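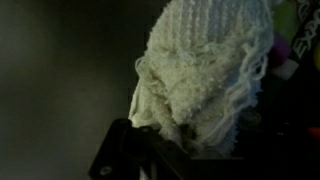
Fig. 1. Chenille-type yarn. Ribbed pile, stray loops on one side, long loose strands on the other.

**Soft Furnishings & Toys, session 8: pile yarns, and sorting a mixed toy table**

Notes typed up fast after the morning group, so excuse the gaps. Bring these to the practical. Workbook pages start at 17.

## Pile yarns, quick recap

Chenille = thin core, short fibres sticking out all round. Feels like a caterpillar (that's what the word means in French). Soft, fat, works up quickly. Trouble is the pile is only held by the twist of the core, so it sheds if the core's slack or gets pulled about.

Chenille-*type* is what we say when we haven't had it under the glass. Lots of plush yarns look the same from arm's length. Don't write "chenille" on a label unless you've opened an end and looked.

Things to look at on a thick pile piece, any order:

- Direction of the ribs. Fig. 1 they run more or less up and down, a bit like corduroy. Always stroke along them first, then across.
- Loops standing proud. Usually a snag or a loose stitch. Leave alone till you've found where it came from.
- Long strands hanging free. Do NOT snip. See mending, further down.
- Matting. Clumps with dark creases between the tufts. Could be wear, could just be where the thing's being squeezed, so let go and look again after a minute.
- Colour. Creamy on one side and bluish on the other might be nothing but the light. Take it to the window before you write "discoloured". Three of last term's sheets said discoloured and it was the strip light.

Someone asked about fibre content. Can't tell by eye. Cotton, acrylic, polyester all turn up as fat plush yarn. If there's a label go by that. No label, treat as the most delicate of the lot and wash cold.

## Loops and loose strands

Loop, still anchored both ends: blunt needle, ease the slack back along the row a stitch at a time. Slow. Don't yank the neighbours.

Strand, one end free: follow it back to the body. If it goes in and stays in, thread it on a wide-eyed needle and bury it inside, at least a finger's length, changing direction once. If it comes away in your hand, put it in a labelled envelope with the toy. We may need it for a match.

Strands crossed over each other, like the right of Fig. 1: lay flat on dark card, separate with fingers starting at the free ends. No combs. A comb takes the pile straight off the core and you're left with string.

Bald patches: darn with matching yarn. We have ends of Usora Plush in the cupboard, cream, ice and a sort of oatmeal. Molel sells bigger cones, 900 g, far too much for one class, but worth sharing between two if your doing a blanket.

## Sorting a mixed table

This is the bit people rush. Toys come to us all jumbled and the temptation is to sweep the lot into one tub and call it tidy. Plush next to hard plastic next to a pen with its cap off = marks on the plush. Sort first, bin after.

Wunlow method, the one we use (it came from the Wunlow play store, hence the name):

1. Pens and markers out before anything else. Caps checked. Pot.
2. Soft things together at one side. Don't pile them, you want to see the faces and seams.
3. Small hard bits in a dish so they don't get lost under the plush.
4. Blocks and anything with corners, separate. Corners catch loops.
5. Cables, laptops, anything that isn't a toy, well over to the other side. Cables catch loops as well.
6. *Then* the bin.
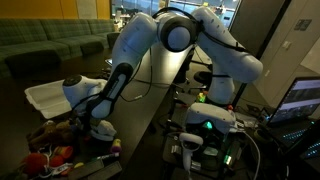
Light-coloured plush goes in last, on top, so nothing dark is rubbing down on it. Brown and red underneath are fine with each other once you've done the dye test: damp white cloth, press, don't rub, look at the cloth. Reds first, always. If the cloth comes up pink, that toy gets its own bag until it's been washed.

Shallow bins are better than deep ones for this. Flared rim is handy, easier to lift, and they'll often stack when empty. With a deep tub everything at the bottom gets crushed and you end up with the matting from the first section. Lining: an old pillowcase will do. Not newspaper, the ink comes off.

Small stuff. A cup or a little plastic piece can sit in the same bin if it's in a pouch. Loose, it works its way into the pile of whatever's nearest and somebody sits on it. Check size against the choke tube before it goes anywhere near the under-threes shelf.

Light. Please turn the lamps up before you inspect. Dim room is fine for sorting by kind, useless for judging stains or seams.

## Checking each soft toy

Do it in your hands, not on the table.

- seams: pull gently either side, look for gaps
- eyes and noses: tug. Any wobble = repair pile
- stuffing: squeeze all over, feel for lumps or anything hard
- surface: as above, ribs, loops, strands, mats
- smell (yes, really)
- label: there or not, copy out what it says

Write the sheet as you go. People who leave it till the end mix up their toys and then we have a plush rabbit down as machine washable when it isnt.

## Washing, short version

Cold, pillowcase tied at the top, gentle spin or none. Chenille-type pieces by hand only. Support the weight when you lift it out, wet pile yarn is heavy and stretches its own stitches. Roll in a towel, press, unroll, reshape, dry flat. No pegs, no radiator. When it's properly dry shake it and brush *with* the ribs using your palm.

Longer drying than you'd think for anything fat. Squeeze the middle to check, the outside lies.

## For next time

- Finish the workbook section on pile yarns, incl. the two drawings of core and fibre
- Bring 2 soft toys from home, one in good nick and one not
- Blunt needle, wide eye. The Lü shop by the station does them singly, or borrow ours
- Dark card, A4 or bigger
- Anyone who still has the red sample folder, it's needed back in the cupboard by half nine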